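Nurivix Policy Tracker: a lot of money for a search box
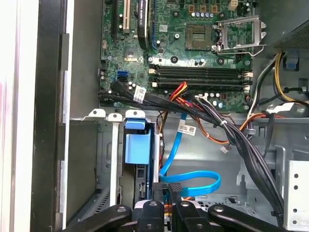 A desktop tower with an NVIDIA Quadro card.

Nurivix sells a subscription that watches military personnel policy and emails you when something changes. Our newsletter covers housing allowances and parental leave for service families, so I signed up in June at $755 for the year.

The pitch is "up to 4,000 documents monitored." Maybe so. I loaded 200 directives I already follow, and many of the alerts I got were for fixed typos or a new office phone number. A real change to leave rules for adoptive parents came through two days after I had read it in a press release.

Search is better. It finds old versions quickly and puts them side by side, with the changed lines marked — I used that more than anything else. The summaries I would skip. One said a waiver was "available to all members" when the text limited it to active duty.

Rorwood's tracker is cheaper and uglier, and its alerts were no slower. It has no side-by-side view, though, and exports are capped at five a day.

If your office pays, fine. I let mine lapse.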